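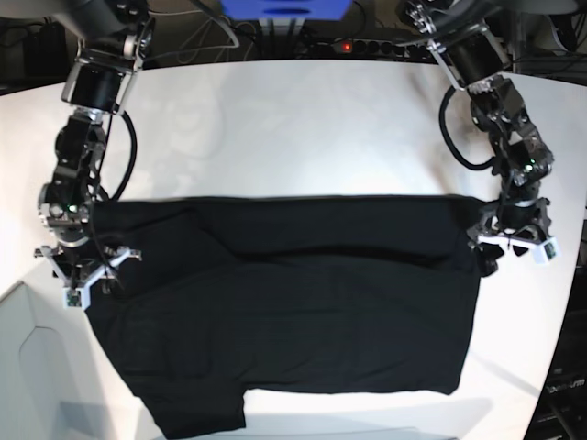 Garment Folding Software: Progress at the Stadmont Laboratory

The Stadmont Laboratory has completed the second phase of its work on two-armed handling of soft goods. The project, known within the institute as Virk, is concerned with the software that lets a pair of robot arms flatten, fold and stack ordinary clothing on a table. This item reports on the changes made to the control, perception and planning code since the spring newsletter, and on the tools that partner groups may now request.

The T-shirt remains the reference garment for the project. It is cheap, it is available in every size, and it presents most of the difficulties found in other clothing. A shirt has two layers that slide over each other, sleeves that fall where they like, and a hem that can be mistaken for a fold. Dark shirts were given particular attention in this phase, as the earlier perception code performed poorly on them. On a black shirt the contrast between the cloth and the table is very strong, while the contrast between one layer of cloth and the next is very weak. The outer shape of the garment is therefore easy to find and the inner structure is hard to find.

Perception

The perception module was rewritten in two parts. The first part works from the overhead camera and produces an outline of the garment together with a set of candidate grasp points along that outline. Each candidate carries a score and a direction of approach. Shoulder and hem corners are scored separately, and the module now reports plainly when it is unable to tell one from the other. In the earlier version it would choose the higher score in silence, and the planner had no means of knowing that the choice was weak.

The second part works from the wrist cameras. These views are close and often blocked by the finger assembly, and for some time the group treated them as a record for later review. They are now used during the grasp itself. A small network looks at the region between the fingers and returns one of four states: no cloth, one layer, more than one layer, or uncertain. The training set for this network consists of 787 labeled grasps. Each was labeled by two members of staff working separately, and cases on which they differed were placed in the uncertain class.

Printed designs on shirts required a separate correction. A bright print has sharp edges, and the earlier code sometimes treated those edges as the boundary of the garment. The outline is now computed first and fixed, and any edge that lies fully inside it is passed to the fold detector with a lower weight. 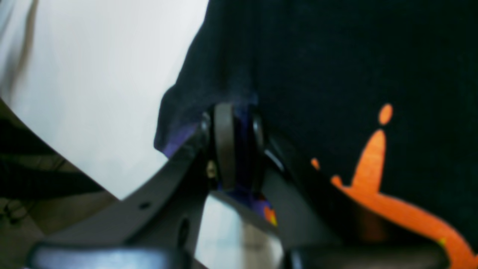
The same correction was applied to the layer network. Where two garments of different color are close together, the network had been inclined to report a single layer whenever one of the colors filled most of the view. The revised training set includes mixed pairs, and the class weights were adjusted to suit. Results on mixed pairs are still below those on single garments, and partner groups are advised to present garments one at a time until the next release.

Planning

The planner receives the scored grasp points and the target fold, and returns a timed path for each arm. In the first phase the two arms were planned one after the other, with the second arm obliged to avoid the first. This was simple to verify but gave poor folds. When one corner is lifted before its partner, the cloth twists, and the twist remains after the cloth is laid down.

The new planner treats the two grippers as a single system during any step in which both hold the cloth. It keeps the distance between them close to the measured width of the garment, with a small allowance for slack. The allowance is set in a configuration file and may be changed for each garment type. Outside those steps the arms are planned separately, as before, and the collision check covers the complete length of both arms, including the cable loops. The cables are represented by simple volumes that are larger than the cables themselves. This is wasteful of space near the center of the table, but the group considers the added margin worth keeping.

Fold instructions are written as short text files. A file names the steps in order, the points to be grasped and the line about which the cloth is to be turned. Seven such files are supplied with the release. They cover short-sleeved and long-sleeved shirts, towels and pillowcases. Groups that wish to write their own are asked to begin from a supplied file and to run the checker before use. The checker rejects any step that would require an arm to reach beyond its safe range, and it prints the number of the line at fault.

Control

Most of the visible improvement in this phase comes from the lower levels of the control code. The arms follow position commands, and a gripper that is commanded to a point slightly below the table surface will press on the table until the joint current rises. The earlier controller stopped at a fixed current limit, which had to be set low to protect the joints and was often reached before the fingers had closed under the cloth.

The present controller uses a contact stage. The gripper descends at reduced speed, and the joint current is compared with a short running record of its own recent values. A steady rise is read as contact with the table, and the arm then gives way slightly while the fingers close. The control loop runs at 60 cycles per second on the standard computer. Faster rates were tried and gave no measurable benefit on this task. 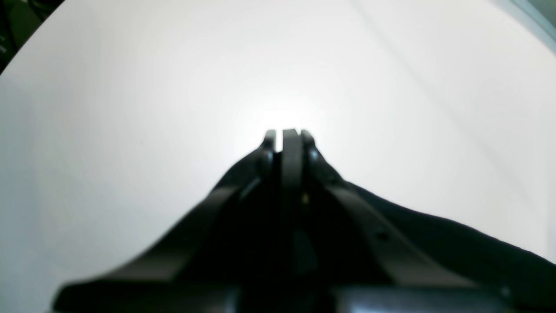
Calibration of the wrist cameras is now part of the daily start procedure. The arms move to a set of known positions over the bare part of the table, and the software compares the position of the fingertips in each view with the position that the arm model predicts. If the difference is greater than the permitted value, the operator is asked to repeat the procedure or to check the camera mount. The complete procedure takes around 7 minutes. Operators should carry it out before the first session of the day and again after any work on a gripper.

Strong reflection from a white table can affect this procedure. The exposure is therefore held at a fixed value during calibration and returned to automatic control afterward. Groups with overhead lamps directly above the work area may need to lower the fixed value, and the setting is described in the second chapter of the operator manual.

Recording and Review Tools

The recording tool, Drodness, has been separated from the main Virk code and may be installed separately. It stores the camera views, joint positions, commands and planner messages of a session against a single clock. A session may be opened in the review window and moved through at any speed, with all views kept in step. Reviewers may attach notes to a moment or to a span of time, and notes can be exported as a table.

Two features were added at the request of partner groups. The first is a filter that finds every moment at which the layer network changed its answer. The second is a comparison view in which two sessions are aligned at the start of a named step, so that a fold made with one set of planner values may be examined beside the same fold made with another.

The archive at Stadmont now holds 546 recorded sessions. Partner groups may apply for access under the existing agreement. Sessions recorded before the change of clock format must be converted, and a conversion script is included with the tool.
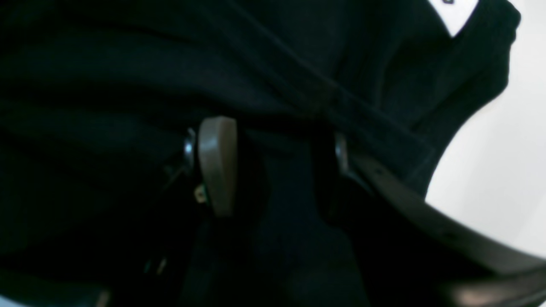
Office of Research Software, Stadmont Laboratory

Known Limits

Three matters remain open and are listed here for the guidance of groups that intend to adopt the release.

Heavy folds in black cloth continue to cause difficulty for the layer network. When the cloth is gathered deeply around the fingers, the wrist view contains little that the network can use, and the uncertain state is returned far more often than with light cloth. The planner responds by opening the gripper, raising the arm and trying a nearby point. After three attempts it stops and asks for an operator. The limit can be changed, although the group does not recommend a value higher than five.

Sleeves are not yet tracked once the first fold has begun. A sleeve that projects past the hem is noted in the outline at the start of the task, but the planner will not correct it midway. A tidy step may be added at the end of the fold file. It sweeps one gripper along the hem at low speed and is adequate for most short sleeves.

Finally, the arm model supplied with the release is matched to the arms in use at Stadmont. Groups with other arms must supply their own model and repeat the timing tests in full. The test scripts are included, and the results should be sent to the office before shared sessions are recorded.

Next Phase

Work on the third phase begins in May under the title Ustero. It will address the unfolding of garments that arrive in a heap, with the folding code described above retained as the final stage. Requests for the present release, the operator manual or archive access may be made through the partner page of the laboratory.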